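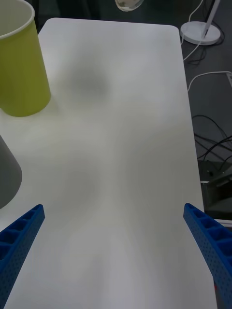

26 Oct 2019

Rye starter, continued. Yes, this is still going in the shared notebook, and yes, Botond, I know the last three pages were bread too. Skip ahead if you want the glue notes.

Picked up again after the September break. The jar I left in the back of the fridge (the one Tuulikki gave me, which she calls Kirnelell for reasons she won't go into) had a gray layer of liquid on top and smelled like nail polish remover. I poured the liquid off, took a spoonful from the very bottom where it was still pale, and put it in a clean jar with fresh rye flour and water. First day, nothing at all. Second day a few bubbles against the glass and a smell like wet hay. By the fifth feeding it was doubling between breakfast and lunch, so I'm calling it alive!

Feeding as it stands now: one spoon of old starter, equal weights of flour and water, lid resting on but not screwed down. I was doing it twice a day and have dropped to once because the kitchen is cool this time of year and it just doesn't eat that fast.

Flour. I've been through two bags of the Nieminen whole rye and one of the Larkano medium. The Nieminen is coarser and drinks a lot more water, and if you go by the same recipe for both you get a brick with one and a puddle with the other (ask me how I found that out). Iida says to forget the recipe and go by feel, wet mortar being what you want. I have never mixed mortar. I've settled on thick oatmeal, the kind where the spoon stands up for a second and then thinks better of it.

Loaf A: Larkano, 300 g flour in the final dough on top of the starter, salt, a bit of dark syrup. Proofed on the shelf over the radiator. Rose fast, got little pinholes all over the top, and I took that as the sign to bake. Baked in the small Redberg tin. Nice crust, crumb a bit gummy near the bottom. I cut it while it was still warm, which was dumb, and I've written DO NOT CUT WARM on the inside of the cover of this notebook where I'll see it.

Loaf B: same thing with the Nieminen and an extra 121 g of water that I worked in slowly with a wet hand. Proofed on the counter, no radiator, and it took most of the afternoon. Much better. Sour in a good way, a little like green apple, and it kept its shape when sliced thin. Hanne took the heel home with her before I'd had any of it myself, so the crust notes for this one are hers, and they read in full: "good, chewy." 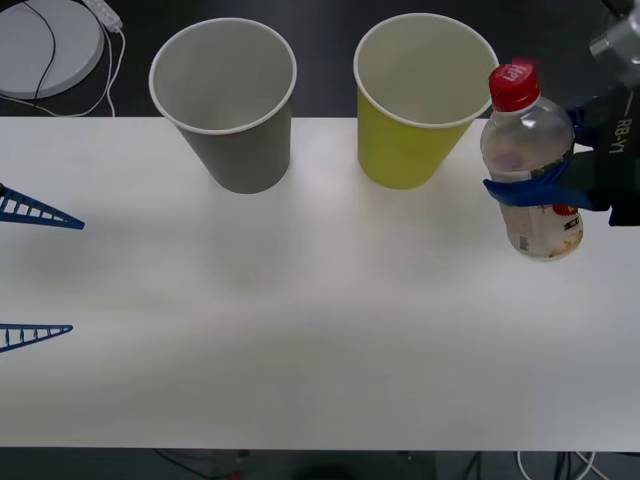

Loaf C was supposed to be a repeat of B but I forgot the salt. You'd think that would only change the taste, but the dough went completely slack on me and rose like mad, then sank in the oven with a dent down the middle big enough to park an egg in. Sliced it, dried the slices overnight in the cooling oven, and they've turned into really good crackers. Might do it on purpose next time, with caraway.

Then the oven. The dial is lying. I put Mieczysław's thermometer on the middle rack and watched it through a whole bake, and when the dial hasn't moved at all the needle is wandering up and down by itself, and it sits lower at the back than at the front, which I would have bet money was the other way around. After that I started turning the tin halfway through. Mieczysław wants the thermometer back, by the way, so if anybody sees it on my shelf, please remind me.

Also tried checking doneness from the inside of the loaf with a probe. Knocking on the bottom and listening for hollow has never worked for me with rye, it all sounds like knocking on a boot. Loaf B came out when I lost my nerve and it was fine, but I didn't write down the reading. I did write it down for C, the one that doesn't count. Typical.

Cost so far, for Tuulikki, who asked: I added up the flour receipts and got a number that made me put the receipts back in the drawer. Leave it at that.

Things to try:

Scalding part of the flour with boiling water the night before. Iida swears by this and says it's sweeter without any syrup. Start with 137 g of the flour for the scald, let it cool all the way down before the starter goes anywhere near it.

Wrapping the loaf in a towel and leaving it a full day before cutting. I have managed this zero times.

Rolled oats on the bottom of the tin so it lets go. Loaf A had to be persuaded with a butter knife and there's now a scratch in the Redberg I'm not happy about.

Splitting the starter and keeping a dried bit as backup, smeared on baking paper and crumbled into an envelope. Botond did that with his wheat one and it woke up after over a year in a drawer, he says.

Jar is on the top shelf of the small fridge, blue tape on the lid. Please don't throw it out, it's meant to look like that. Next feeding is mine, and if I'm not in, Hanne has said she'll do it, one spoon, and she knows to leave the lid loose.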